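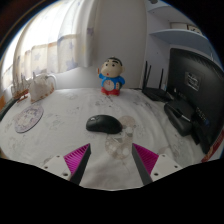 Fukberg mouse, black, on a patterned tablecloth.

Search reviews Go

Weight is 82 g. The shell is rounded, with a smooth rear slope that fills the palm; small hands may find it tall. Tracking held up on printed fabric, though it skipped at folds. The wheel has distinct steps and no side play. Clicks are louder than on the Grormont I used before. After seven weeks the coating shows no wear. Score: 7/10.

Arnar Hallgrímsson, 12/04/2023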